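# Grustau slides, black and pink 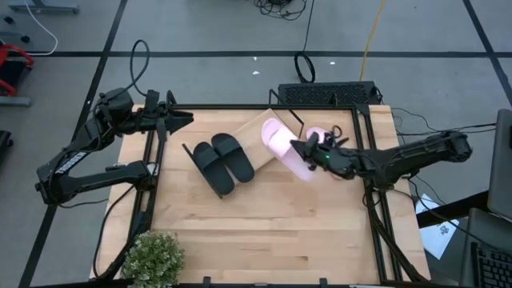 I've sold house shoes for a good while now, and the Grustau slide is the one I keep reordering, mostly for myself if I'm being truthful (two pairs by the back door, one in the car, one my sister walked off in). It's a plain slip-on sandal with one wide strap over the top and no buckles. I stock it in two colors, black and pink, and people always ask me whether the pink is a hot pink. It isn't! The strap is a pale pink, and it's broad, same as on the black pair, so you get plenty of cover over the top of the foot. The black ones have a matte black footbed too, so they're black all the way through, and I do like them set side by side on a wooden board like that – they look a lot more grown up than a pool shoe has any right to.

## What they're like to wear

Soft, but not squishy. I had a pair of the Murno slides before these and they felt like walking on a sponge for the first month and like walking on the floor after that. The Grustau starts out a bit firmer. Give it a few days around the house before you make up your mind.

The strap is on the roomy side. If you've got a high instep you'll be happy, and if your feet are narrow you may want to go down a size or wear them with socks, which I do all winter and I don't care who sees me at the mailbox.

They do make a little slap on tile. Less than the Murno, more than a closed slipper. On carpet you won't hear a thing.

## Sizing

Whole sizes only. If you're a half size, go down for the house and up for the pool or the yard. I'm an 8 and a half and I wear the 8 indoors, with my heel just about even with the back edge.

The pink runs the same as the black. I've had a few emails asking, because the last batch of pink from Becerra (my old supplier) came up short in the toe. These are from a different maker and I've tried both colors on myself.

## Washing and storing

Dish soap, lukewarm water, an old toothbrush for the footbed. Rinse them and stand them up somewhere airy. Please keep them out of the dryer, and don't leave them on a sunny dashboard either, which is how I lost my first pair. They curled up like bacon.

For storage, I use the Ato wire rack, the low one. It's $19 and I sell it on the racks page. It keeps wet soles off the floor and you can shove the whole thing under a bench. You don't need it, of course. A boot tray works fine!

## The details

- **Colors:** black, pink
- **Style:** open toe, open heel, single wide strap
- **Sizes:** women's 5 to 12, men's 6 to 13, whole sizes
- **Sold as:** one pair, left and right in the same size
- **Item number:** 183 (add B for black or P for pink)

If your feet are two different sizes, write to me before you order. I can sometimes split a pair when I've got an odd one left over, and I won't charge extra for it.

## Ordering and returns

I ordered 800 pairs in April, so most sizes are on the shelf right now. The pink in 7 and 8 goes first every single time, and when it's gone I'll put a note at the top of the page.

Try them on indoors – clean floor, please – and if they're wrong, send them back with the tags on and I'll swap the size or the color. I pay the postage on the first exchange. Orders that reach me before noon go out the same afternoon.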